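Brulley Shared Workshop
Minutes of the monthly meeting, Jan 30, 2022

The meeting opened a little behind time, as the coffee took its while, and everyone was warmly welcomed, especially the two newcomers who found us through the Chae newsletter. The October minutes were read again at the request of one member and approved with a single fix (the word "bearing" had been typed as "bearded").

1. The Cindora build

Most of the evening went to Cindora, our two-armed home helper, and a very pleasant evening it was! The arm group went over the joints from the bottom up. The white covers and the black joint rings are staying as they are, and there was general happiness with how the arm looks now. The longest talk was over the black cable, which hangs in a loop beside the arm. Some of us like the slack and some of us would sooner see it clipped close, and after a good deal of friendly back and forth it was agreed to try clips on one arm only and compare at the next meeting.
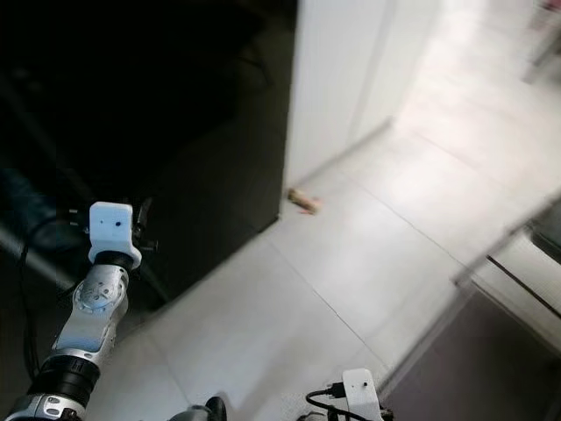 Photo: Cindora arm group

Clips and sleeving will come out of the parts money, which stands at 190 dollars. A member kindly offered a bag of 16 clips left over from a bicycle project, and these were accepted with thanks.

2. Cabinet practice

The next job on the list is opening a cabinet door. We settled on the white two-door cabinet, going for the door with the small black handle, and the other door can wait its turn. There was a question about whether the grippers should come at the handle from the side or from straight ahead. Side first, by a show of hands. It was also asked, gently, that people clear their belongings off the countertop before a practice run, and that whoever sets up keeps a log of each try in the green binder, even the ones that go badly. 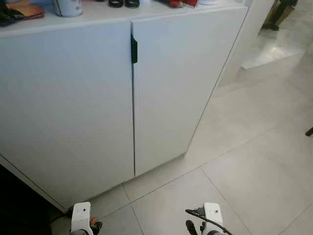 3. Gripper fingers

The gripper group has been comparing finger pads and would like to stay with the black rubber ones. Members who had handled both kinds agreed, and one spoke at some length (and very well) on the subject of grip versus wear. Spare pads from Jollus cost 48 dollars a set, and the purchase of one set was approved. The little panda with its trail of pink hearts on the gray board was much admired, and a motion to leave it exactly where it is passed with real enthusiasm.
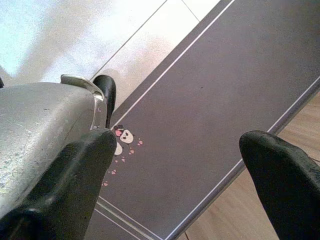 Photo: gripper group, Brulley Shared Workshop

The scratches on the silver housing were raised too. Polishing can wait until the fingers are settled, and anyone who would enjoy that job should put their name on the sheet by the door.

4. Other matters

The soldering bench will be closed for 3 days while the new shelf goes up. Please take home any half-finished boards before then, or label them. The borrowed torque wrench is still missing, so do check your bags and car trunks.

Next meeting: same room, same hour. Snacks are with the arm group.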